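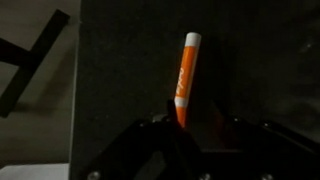
Tenir le feutre par le bas

Rechercher dans les astuces OK

Pour enregistrer des démonstrations de rangement à l'atelier, le feutre est un bon objet de départ : il est léger, il ne casse pas et on en trouve partout. Quelques habitudes évitent de jeter la moitié des prises.

Serrez le corps près de la base, capuchon vers le haut. Un feutre un peu penché dans les doigts reste une prise valable. Ne le redressez pas à la main en cours d'enregistrement, recommencez plutôt l'épisode.

Choisissez une couleur franche. Sur un panneau sombre, l'orange se détache bien et le capuchon blanc donne un repère pour l'orientation. Les feutres noirs viendront plus tard, quand le modèle saura déjà faire le geste.

Surveillez les reflets. Un plastique brillant renvoie la lampe dans la caméra du poignet. Nathalie Arsenault conseille d'éclairer de côté et de garder les ombres douces – il y en aura aussi chez ceux qui utiliseront le robot.

Variez le départ. Après 4 épisodes, déplacez le feutre d'une largeur de main et tournez-le. Dans le lot Jolo de juin, nous avions 42 épisodes presque identiques. Il a fallu en refaire 29.

Gardez les ratés, à part. Une prise qui glisse va dans le dossier « échecs », avec un mot sur la cause : trop haut, trop serré, mauvais angle. Si l'opérateur a hésité longtemps au-dessus de l'objet, notez-le aussi.

Nommez les fichiers tout de suite : objet, couleur, initiales de l'opérateur, numéro. Le lot complet compte plus de 1 516 épisodes, et ceux de Brayden Dufour sont les seuls qu'on retrouve sans ouvrir la vidéo.

Entretien : passez un chiffon sec sur les doigts de la pince avant chaque série et vérifiez le serrage des vis. L'encre sur les doigts part à l'alcool ménager, appliqué au coton-tige, pince hors tension. Rebouchez les feutres à fond avant de les remettre dans le bac.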